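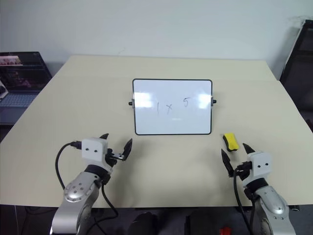 Issue 5, page 2

Teaching the Whiteboard Wipe by Remote Control
by Kiyoshi Oshima

If you've worked through the Natau lesson on picking things up, you'll be glad to hear that wiping a board is a much friendlier job — though it does ask for a bit of patience, so put the kettle on first.

Set the whiteboard down flat, more or less square to the table, and write a few characters on it. A 1, an x and a 5 in thin strokes will do nicely. Lay the eraser yellow side up near the bottom right corner, within easy reach of the right arm, and start with both grippers open.

Now take the controls and bring the right fingers down over the eraser's narrow middle. Go slowly! Close them, lift a little, then travel across to the writing and lower until the dark underside sits flat on the board. Use the left arm to steady the frame, keeping well clear of the writing.

Wipe in long, even strokes and finish one character before moving to the next. If you fumble, carry on and recover as you naturally would — those recoveries are worth keeping, and the Hornton set has plenty of mine in it.

Put the eraser back, open both grippers and save the run. Then write something new, shift the eraser a touch and go again.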